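Ticket: Printed fabric colors come out dull after profile update
Status: Open, waiting on customer
Product: Skanholm layout software, desktop version
Opened by: Karabo Hlongwane

Hi all,

Sorry in advance for the long one, but the last time I wrote in I left out half the details and we went back and forth for a week, so this time you get everything!

I run a small fabric printing shop in Stenomdale. We do scarves, table covers, wall hangings, that kind of thing, mostly short runs for museum shops and a few craft fairs. I lay everything out in Skanholm and send it to our printer through the Taltolberg plug-in. It's been a good setup for me, no complaints until June.

What happens now is that my blues print gray. Not every blue, just the deep ones. Light blue is fine, yellow is fine, black is fine. But anything close to cobalt or navy comes out like somebody washed it too many times. On screen it looks right. In the preview window it looks right. Then I print it and it's sad.

Things I've tried so far, in order:

Restarted everything. Twice.

Cleaned the print heads and ran the nozzle check. Clean pattern, no gaps.

Swapped the blue cartridge for a new one from a different box. Same thing.

Printed the same file from my old laptop, which still has the version from before the update. Blues look great. So that's when I started thinking it's the software and not the machine.

Reinstalled Skanholm on the main computer. No change. It kept my old settings when I did this, and I don't know if it's supposed to do that or if I missed a checkbox somewhere.

Chu from your first-line team (very patient, please thank them for me) went through the color problem with me, strong blues and yellows side by side. The wheat field with the crows has pretty much every blue I care about, from really dark to really pale. 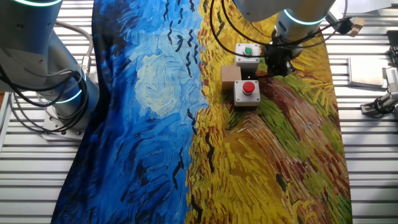
Wheat field print on fabric, deep and light blues next to the yellow.

Chu also had me open the color settings and read out what was in there. The profile name was the right one, but the rendering option had been switched to "Automatic." I never set that. I've always had it on "Relative" and I have it written on a sticky note on the monitor, so I'm pretty sure of myself on this one.

I changed it back, saved, printed a test strip, and the blues were good again. Great, I thought, ticket closed. Then I quit the program, had lunch, opened it again around 2 pm, and it was back on "Automatic." I've done this over 25 times now and it never sticks. It will hold as long as the program stays open, and the moment I close it, gone.

A few more things that might help you:

It happens with new files and old files both.

It happens with the plug-in turned off too, if I export and print from the export. So maybe the plug-in is innocent, although I'd still like somebody from Taltolberg to have a look.

Opacity is at 100 on all layers. Chu asked about that one and I checked each layer by hand.

The computer has plenty of free space and I'm logged in as the administrator.

I looked for the settings file to see if it was locked or something – I found a folder with two files that have almost the same name, one of them with "old" at the end. I haven't touched either of them. If you want me to delete one, please tell me exactly which, because the last time I deleted something on a hunch I lost all my custom swatches and had to build them again from paper notes.

For now I'm working around it by leaving Skanholm open overnight. It does the job, but it gets slow by the second day, and if we lose power I have to remember to set everything again before I print. I already forgot once and wasted a whole run of scarves, 42 of them. Those are now very expensive cleaning rags.

So my questions are:

Is there a way to lock the rendering option so it stays put?

Can I go back to the earlier version on the main computer without losing my swatches and templates?

If it's a known problem, is a fix coming? I don't need an exact day, just an idea, so I know if I should move my bigger jobs to the old laptop in the meantime.

I can do a call or a screen share most mornings before ten. Afternoons are harder, I'm usually at the press – but leave a message and I'll call back.

Thanks a lot,
Karabo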